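Hosum (home-built robot)

Hosum is a two-armed robot I've been putting together with Līga Urbonaitė at Galtness, the shared workshop where we both rent bench space. It was meant to be a chore robot from the start, and the chore it gets the most practice at is trash (not glamorous, I know, but I love it!).

Name and background

Līga picked the name. Our first try was called Plondumow, a single arm on a rolling base that we worked on for 8 months and then took apart for the motors. Most of its wiring lives on in Hosum, which is why the cable runs are a little odd in places.

Arms and grippers

The two grippers don't match, and I've grown fond of that. Each one has metal fingers, and thin plastic is hard on both – it slides, it bunches up, it tears if you squeeze too much.
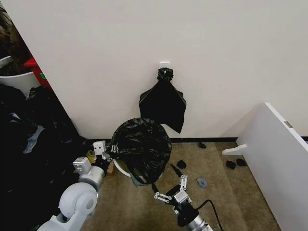 I spent most of January on grip force alone. Kazlauskienė, the little control program Līga wrote for the arms, logs every grasp, and we had 189 of them saved before I felt okay leaving the settings alone.

Handling full bags

A lumpy round bag is a different problem from a loose liner. One gripper can pinch some plastic, sure, but the weight swings all over the place, so we went with a squeeze from both sides and let the arms share the load.

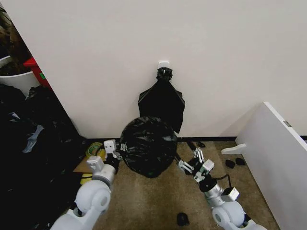 Līga wants to get to 1000 logged grasps before we touch the software again. I'd like to redo the wrist cables first, and we're still arguing about it, usually at 8 in the evening over takeout.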